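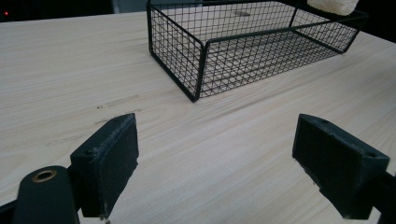
Re: [readers] Mulwood, first impressions

Yakubu Akinola wrote:
> I finished Mulwood last night and I'm still cross with it. The whole
> middle section is a lecture on how the colony sleeps, 160 pages of
> pods and dosage charts, and when Seol finally wakes up she's
> supposedly the wisest person alive because she's 627 years old. Did
> anyone buy that? I'd have traded all of it for one more chapter on
> the ship.

Oh, I bought it completely! Sorry, Yakubu. I do see what you mean about the dosage charts (I skimmed the second one, and I may have skimmed the third), but the part where the sleepers vote on who gets woken up had me reading in the parking lot outside work until I was late.

I didn't take Seol as wise, though. Go back to chapter 5, where she's arguing with Gretus over the seed vault. She's slept through nearly all of those years! She's a thirty-something with an enormous birthday, and everybody kneels down and asks her what to do about the water. I thought that was pretty funny, and kind of sad too, especially when she starts making up proverbs to keep them happy.

Where I'm with you is the ship. The Movport gets that gorgeous opening, with the frost on the inside of the hull and the kid drawing in it, and then we hardly go back there until the end. I kept waiting for somebody to ask who was keeping the lights on. Is there a sequel planned? It reads like there's one planned.

Also, did your copy have the glossary? Mine's from the library and the last 3 pages are gone, so I never found out what a "tithe hour" is. I guessed it was a work shift, but then Gretus says he "inherited" his and I got lost again. If you have it, could you type that entry out for me?

I'm fine with doing the short story collection for June, by the way. Anything without charts.

> Happy to be told I'm wrong, as long as it's not by Gretus.

Ha! He'd need two chapters to do it.

Dee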